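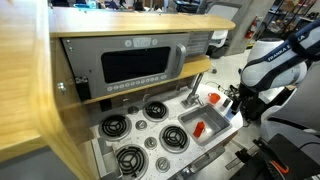 Stopping your arm clipping the shelf: a quick collision model for a toy kitchen

Print this page | E-mail to a friend

Updated 16 March 2026

Quick one. You have an arm, a toy kitchen, a planner that thinks the kitchen is a flat table. It'll reach for something in the sink and take the faucet with it. So, boxes.

You need: the arm's description file, a planner that takes box obstacles, a tape measure. We use Gasau for the planning but the steps are the same elsewhere, only the menus move.

1. Pick an origin. Front corner of the countertop, not the robot base. You'll move the robot more often than you think, and then it's one transform to fix instead of all of them.

2. Touch off three points. Drive the tip by hand to three spots on the counter edge, save the joint readings each time, let the script fit the transform. Then touch a fourth spot and compare. Ours was 13 mm out first go. Wrong tool length in the config. Check that before you blame anything else.

3. Big boxes first. Countertop, side panel, upper shelf, lower shelf, microwave. Rounded shelf ends: just square them off, you loose a bit of space and save an hour.

4. Sink. Don't put one solid box where the counter is or the planner will refuse every grasp in the basin. Four slabs round the hole and a thin one for the floor.

5. Faucet. Two boxes, one for the base, one tilted for the upright. Pad it more than the rest. The slanted bit is what gets hit when the arm comes in from the right and drops too early.

6. Handles. The microwave handle sticks out, so does the one along the front. Model both. If your task is pulling one, switch off checks between fingers and that handle only:

allow_contact: fingers, front_handle

Not the whole hand. Please.

7. Small stuff. Cups and so on, leave them out of the fixed file. They move. Add them from the camera at run time and clear them after each go.

8. Padding. Start at 26 mm everywhere. Run your list of test poses, see which fail, shrink the padding only near those. Under the lower shelf you'll probaby need to go tight.

9. Slow run. Speed at 2 per cent, hand on the stop button, go through every pose. Watch the elbow as well as the gripper, and watch the wrist under the shelf.

If the planner says "start state in collision" and the arm is clearly in free air, turn on the box display. Usually a shelf with its height in cm instead of metres. Has happened to me twice.

Save the file with the kitchen's name in it. Done.

Comments

Thanasis Karamanlidis: Step 4 fixed it for me, thanks. Had one big counter box and couldn't work out why nothing in the sink was reachable.

Ruoxi Liao: Do you pad the cables on the floor at all?

Zhuoran Du: @Ruoxi I put a floor plane in, 84 mm up, so it never goes near them. Crude but fine.

Chiến Diệp: allow_contact wants the names in alphabetical order in the older Gasau, else it ignores the line with no warning. Lost an afternoon.

Related

Hand-eye calibration in Lumuser, start to finish
Naming your frames so other people can read them
Replaying logged joint paths with Shao
Zorklow: why is my plan different every time?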